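Toy storage

Toy storage is the keeping of children's playthings in boxes, bins, trays, shelves, bags or chests when they are not in use. It is found in private homes, nurseries, schools, libraries, waiting rooms and hospitals. The methods used depend on the space available, the age of the children and the kind of toys being kept.

History

Purpose-made furniture for toys was uncommon in ordinary households before the twentieth century. Most children owned few toys, and these were kept in a general chest or drawer along with clothing and linens. Wealthier families with a separate nursery often had a cupboard for dolls, lead figures and games, and some of these cupboards had locks.

The toy chest with a hinged lid became a common item of children's furniture as houses grew larger and factory-made toys became cheaper. It was simple to build and could double as a bench. Its main drawback was depth. Small items sank to the bottom, and children tended to empty the whole chest to reach one thing. Heavy lids were also a known cause of injuries to fingers and heads, and later designs added lid supports, cutouts for the hands and ventilation holes.

Low open shelving came into use in preschools during the twentieth century and spread from there to homes. Molded plastic bins followed, often sold with a sloping rack that holds them at an angle so the contents face outward.

Types

Chests and trunks hold large toys and stuffed animals. They take up floor space but can be closed, and they hide the contents from view.

Open shelves are used where children are expected to choose and put back toys on their own. Each toy or set usually has a fixed place. Schools often mark the place with a picture label for children who do not yet read.

Bins and baskets suit toys with many parts, such as building blocks, train track and play food. Clear bins allow the contents to be checked without opening them.

Trays are shallow and keep everything near the surface. They are used for small objects and for mixed collections of odds and ends. Metal, wood and plastic trays are all common, and many were first made for kitchen or office use.

Cardboard boxes are the cheapest form. Shipping and shoe boxes are often painted or covered with paper, and a hole cut in one face lets a child reach in or look inside. Boxes of matching size can be stacked to form a set of cubbies.
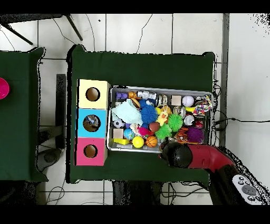 Sorting

Toys may be sorted by type, by size, by color or by the activity they belong to. Sorting by type is the most common in homes. Preschools more often sort by activity, so that everything needed for pretend cooking, for example, is kept in one area.

A mixed bin is usually kept even in well-ordered systems. It holds single pieces, prizes, party favors and parts waiting to be returned to a set. The preschool at Gestham empties its mixed bin once a year, in October, and parts that cannot be matched go to the craft cupboard.

Rotation

Rotation is the practice of keeping some toys out of sight and exchanging them for others at intervals. Supporters say that children play longer with fewer toys and take new interest in those that return. The stored toys need a closet, attic or high shelf, so rotation is harder to carry out in small apartments.

Toy libraries work on a related idea. The Gostano Toy Library lends each family up to 12 items at a time. Sets are kept in drawstring bags with a printed list of parts, and the list is checked when the bag comes back. A smaller collection at Pirnima uses the same bags and has 100 sets.

Safety and care

Tall shelves and dressers should be fixed to the wall. Chests should have a lid that stays open in any position, or no lid at all. Toys with small parts are kept apart from those meant for children under three, normally on a higher shelf or in a container with a catch.

Plastic toys can be washed in warm soapy water and should be dry before they are put away. Fabric toys are best stored where air can reach them. Batteries are removed before long storage, as leaking cells can damage the contacts.

See also

Nursery furniture
Toy library
Playroom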